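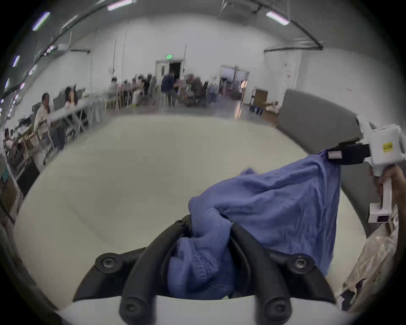 Última modificación: 31 de julio de 2024

Vuelvo a escribir después de un montón de días sin tocar esto, y vuelvo con el pulgar vendado, así que si hay erratas ya sabéis a quién reclamar (al pulgar). El resumen corto es que la pinza de la mano derecha se quedó cerrada y no había manera humana de abrirla. El largo va ahora, porque llevo toda la tarde contándolo a trozos y quiero tenerlo entero en algún sitio.

Estábamos con la prenda azul de punto. La odio un poquito. Las camisas se dejan, las toallas son una bendición, pero el punto cede, se retuerce, hace unos pliegues rarísimos, y cuando lo tensas entre las dos pinzas nunca sabes si estás estirando la tela o estirándote tú. El ejercicio es de lo más tonto: agarrar de una esquina, agarrar de la otra, tensar, bajar a la mesa, soltar. Lo de soltar es justo lo que falló.

Llevábamos 17 repeticiones buenas y yo iba lanzada, con ese ritmo que se coge cuando ya no piensas. En la siguiente, bajo los brazos, aflojo los dos gatillos, la izquierda se abre tan contenta y la derecha, nada. Apreté otra vez y volví a aflojar. Nada. El gatillo volvía a su sitio pero sin fuerza, blandito, como un interruptor viejo, y los dedos seguían mordiendo la lana con toda su alma (digo lana por decir algo, no he mirado la etiqueta).

Y aquí viene la parte de la que no estoy orgullosa. En la hoja de Grenora pone clarísimo que si una pinza se bloquea hay que apoyarla en la mesa, cortar la corriente desde la base y esperar. Lo pone en mayúsculas. Yo firmé esa hoja. Pues metí el pulgar entre las yemas para hacer palanca, porque me daba rabia perder la toma, y en ese momento el Prosine decidió que sí, que vale, que ahora se movía: se abrió medio centímetro y se volvió a cerrar. Conmigo dentro.

Grité bastante. Welington vino corriendo desde la otra punta y fue él quien tiró del conector, y con la corriente cortada los dedos se aflojaron y salí. No hay nada roto, solo la uña de un morado precioso y un pellizco feo en la yema. Hielo, gasa y a rellenar el parte de incidencias, que para colmo es de esos formularios que te borran lo escrito si tardas mucho.

Luego, claro, a buscar el porqué. Ramiro desmontó la empuñadura y lo primero que vio fue pelusa azul, un ovillito compacto metido donde el muelle del gatillo hace tope. Soltamos pelusa todo el día y no la vemos! El muelle además estaba vencido, así que entre una cosa y otra el gatillo no llegaba a su posición de reposo y el sensor leía un «casi abierto» que el programa no sabía interpretar. Wastine, que es lo que llevamos por debajo, al recibir un valor dudoso se queda con la última orden. La última orden era cerrar. Y cuando yo moví los dedos a la fuerza, el motor lo notó como una resistencia y corrigió, con mucha profesionalidad, hacia mi pulgar.

Lo que me tiene dándole vueltas es que había avisos. Repasé el registro con una mano, que es lentísimo, y en la sesión de la mañana ya se ve que la derecha tardaba más en abrir que la izquierda. Muy poquito al principio y luego cada vez más. Salía un aviso amarillo que todos cerramos sin leer porque ese aviso sale también cuando la batería baja de 50, y como la batería baja siempre, pues ya es parte del paisaje. Yo misma lo cerré 19 veces, está apuntado con mi usuario, qué vergüenza me dio verlo.

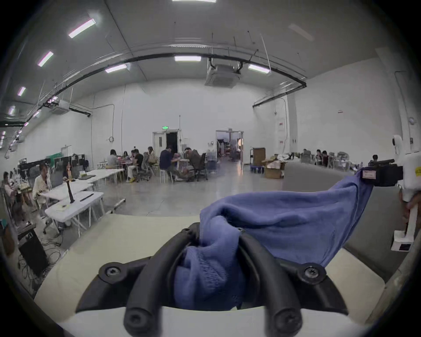

Silvana Aguiar no está de acuerdo conmigo en lo de la culpa, y me lo dijo bien claro cuando le enseñé el registro: que un aviso que significa dos cosas distintas no avisa de ninguna, y que si la máquina duda tiene que quedarse quieta y sin fuerza, no seguir apretando por si acaso. Que lo del pulgar fue una burrada, eso sí, pero que con un muelle que cuesta menos que un café alguien se iba a pillar tarde o temprano.

Yo le contesté que las dos cosas pueden ser verdad a la vez y nos quedamos un rato discutiendo, ella con el destornillador en la mano y yo con la bolsa de hielo. Dirceu quería que el programa abriera del todo en caso de duda. A mí me sonaba bien hasta que pensé en las pruebas con el bote de cristal, que si se abre sola en el aire tenemos otro parte distinto, con escoba. Al final ganó la idea de Silvana, sin fuerza en el motor y un pitido feo, diferente de todos los demás pitidos. Queda por ver cómo se comporta con peso.

De momento, cosas decididas: la derecha está fuera de uso con una pegatina encima, se han pedido tres muelles a Queiroz (uno para ella, uno para la izquierda por si las moscas y otro de repuesto) y se sopla la empuñadura cada vez que cambiemos de prenda. El aviso de batería pasa a ser un icono y el amarillo se queda para lo serio. Welington propuso además un botón de corte en la mesa, al alcance del codo, porque con las dos manos ocupadas ir a buscar el conector es imposible. Eso me pareció lo más sensato del día y no entiendo cómo no lo teníamos desde julio pasado.

Queda el tema de las tomas. Si la derecha abría tarde ya por la mañana, toda la parte de soltar está torcida, y a mí me da que hay que tirarlas. Setareh dice que no, que se marcan y se guardan, que un fallo bien etiquetado también sirve. Mañana lo hablamos con calma. Yo solo pido no repetirlas con el punto azul, por favor, que me den toallas.

Ah, y escribir sin pulgar derecho: la barra espaciadora se hace con el izquierdo y es rarísimo. Me duele menos que a mediodía. Voy a cambiarme la gasa.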